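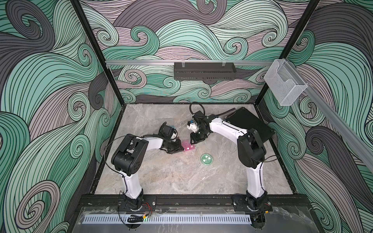
Do I need to clear the page cache after every post I publish? Only if you've turned off automatic refresh; with it on, Zoltby Cache rebuilds the affected pages for you the moment you press Publish.

Setting up the cache for the first time

Set aside a quiet quarter of an hour for this, pour yourself something nice, and please make a backup of your site before you begin. We say that in every chapter, we know!

1. Log in as an administrator and open Settings, then Zoltby Cache.
2. Switch off any other caching plugin you have running. Two of them together will serve old pages and drive you up the wall.
3. Set Page lifetime to 4 hours. Busy news sites can go down to 2, but most blogs are perfectly happy with the longer setting.
4. Tick Refresh on publish and click Save.
5. Open your home page in a private window and reload it twice. The second load should show the word HIT in the Zoltby status line at the bottom.

Note: The Slanina theme comes with its own small cache for menus. You can leave it on, as the two get along fine.

Caution: Never cache your cart, checkout or account pages. If your shop runs on Grerkia, add those pages to the Skip list by hand before you go live.
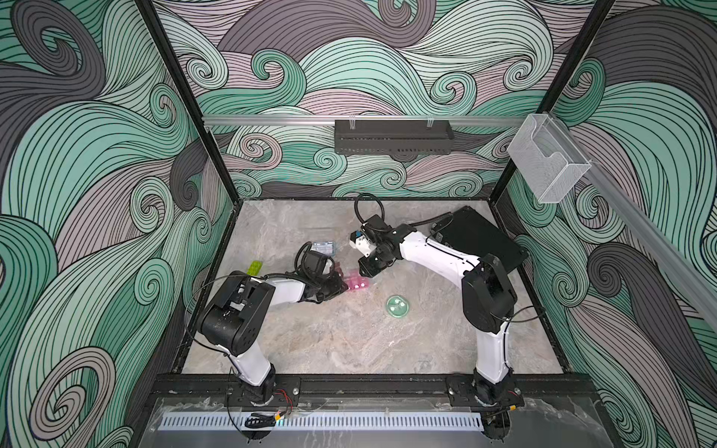
Ľubica Zeman wrote to us that her status line stayed on MISS however often she reloaded, until she noticed she was still logged in; logged-in visitors always get a fresh page, so do check as a guest.

Preloading larger sites

6. If your site has more than 2000 pages, open the Preload tab and choose Slow. Shared hosts such as Illholm may pause your account if too many pages are built in one go.
7. Click Start preload and leave the tab open until the bar is full. A middling blog takes some 38 minutes, so there's time for lunch. 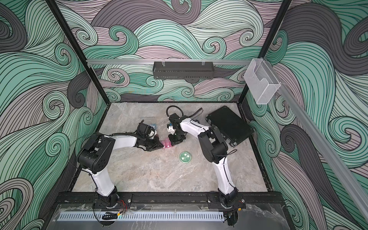
Fig. 3. Work area, fixed camera view.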